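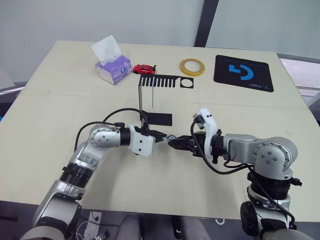

The Jornen top in light beige. The seam where the two boards meet crosses the table midway up, with tissues, a toy car, yellow tape and a mouse pad along the far edge.

14 January 2018
By the Cosstead press office

Cosstead Brings Back the Two-Board Table, and This Time It Fits Up the Stairs

RENNIE – Cosstead is delighted to announce Jornen, a 60-inch work table with a top made of two separate boards that join in the middle. It goes on sale in our Rennie showroom and through our mail-order desk this month at $129, legs and hardware included.

Regular customers will remember the Grunska, our one-piece craft table. People loved working at it and dreaded moving it. We heard about Grunskas that came in through windows, Grunskas that stayed behind when a family moved, and one that spent a whole winter on a landing. Our designers started with that problem. A Jornen board is half the depth of the finished table, so one person can turn it on a narrow staircase and carry it under one arm. The two go together on the floor with six connectors and the hex key in the box, and then the legs go on.

We are very happy with how the join came out! It runs the long way, from one side of the table to the other, and on the light beige top it shows as a faint line. We tried hiding it under a strip in an early version, but the strip caught on paper and got in the way of anyone cutting fabric, so we took it off and worked on getting the two edges to sit level. A sheet of paper laid over the join on the finished table can be written on without the pen dropping into it.

The color took us nearly as long. Our test households had a gray top, a white one and the beige, and they kept asking for the beige back. Small dark parts are easy to find on it, and it is kinder than white under a bright lamp. A black mouse pad, a roll of yellow tape and a purple tissue box all stand out clearly against it, and so does a little red car that somebody's child would like returned. The gray top has been dropped. White will follow in July.

Jornen is meant for the sort of table that never gets completely cleared. We asked our test households to use theirs for whatever they normally did, and they used it for model kits, tax papers, school projects, mending and a very large jigsaw. The far edge was where things settled in nearly every home: tissues, tape, a toy or two, the stuff you want within reach but out from under your elbows. That told us the depth was right. Two boards together leave a good clear stretch in front of that back row, even with a small stand or a lamp set up in the middle of the table.

The surface wipes down with a damp cloth and a drop of dish soap. Tape peels off it cleanly if you don't leave it for weeks. Glue is best caught early, and we still suggest a mat under anything involving a craft knife. If one board does get badly scratched, you can order just that board. Front and back boards are identical, so you can also swap them and put the worn side against the wall – a trick we learned from one of the test homes and have now printed in the instructions.

Our first run is 2,000 tables. They come in 2 cartons, one board in each, with the legs packed alongside the first board and the connectors, hex key and instruction sheet in with the second. Please check that both cartons have arrived before you begin. Grunska legs will fit the Jornen top with the adapter plates we sell as a spare part, so Grunska owners can keep the legs they have and order the boards alone.

A Jornen is set up at the front of the Rennie showroom, and visitors are welcome to sit down and spread out at it for as long as they like. Bring your knitting or your bills. Samples of the light beige top can be mailed on request, and readers who write for stores, schools or home magazines may ask the press office for a loan table.

About Cosstead
Cosstead makes tables, shelves and storage for homes and small workrooms. The company designs and assembles its furniture in Rennie.

Recent releases
Grunska one-piece table to end production
Spare parts list now covers every Cosstead leg
Rennie showroom adds a packing counter
Wall shelves return in two depths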